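Rolthorpe Tabletop Set - README and house rules

Last edited 2020-02-26

Hi! You've found the notes that go with the Rolthorpe tabletop recordings. I wrote most of this for people who want to add sessions of their own, so it leans heavily on how we do things and only a little on what's in the download. If you just want the data, skip to "What's in the folder" and come back when something confuses you.

What's in the folder

There are 22 sessions, each in its own directory. Every session has the overhead video, the joint log, a plain text note from whoever was driving, and a settings file. The Hastora sessions came over in September and use an older settings layout, so run the converter first (it's in tools, and it's slow, sorry). I haven't merged the Trenimmont sessions yet. They're fine, I just haven't read all the notes.

House rules for recording

Write the note before you start, then add to it afterward. I know, I know. But a note written entirely at the end of the afternoon says "went fine" and that's no help to the person training on it.

One task per session. If you get a great idea halfway through, stop the recording and open a new one.

Keep failed tries. Mark them with outcome: fail and leave them where they are. We lost a lot of good misses early on by tidying up, and I'm still a bit sore about it!

Keep hands out of the arm's reach while the motors are on. If you need to move something on the table, hit the stop, move it, and then start again. This goes for quick nudges too - those are the ones that get people pinched.

Speed cap stays at level 2 for anyone in their first 5 sessions. After that you can go up to 4 if the other person in the room agrees. Nobody drives alone.

Don't move the overhead camera between tries. If it gets bumped, end the session and redo the calibration, then say so in the note.

Check the cables at the start. Loops are okay, tight bends at a connector are not, and anything that could snag when the arm turns needs a tie.

Naming things

Lowercase, dashes, no spaces. Use the same word for the same object every time. We had one toy under three names for months and searching for it was miserable. The full word list is in names.txt, and you're welcome to add to it, just tell me when you do.

Known problems

The Vlček converter drops the accent from its own name in the log header, which breaks one of the checks. Ignore that warning. Also, almost 5 minutes of the last Hastora session has no joint data. The video is good, so I kept it, but it's flagged as video-only.

Changing the rules

Open an issue and say what went wrong or what bugged you. I'd much sooner change a rule than have people quietly work around it.
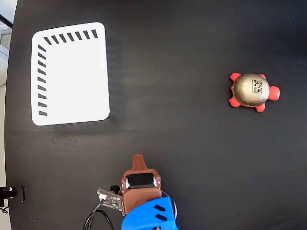 If I stop a session early, should I still upload it?

Please do, as long as the note says when you stopped and what made you stop. Set the outcome to partial and leave the files as they are.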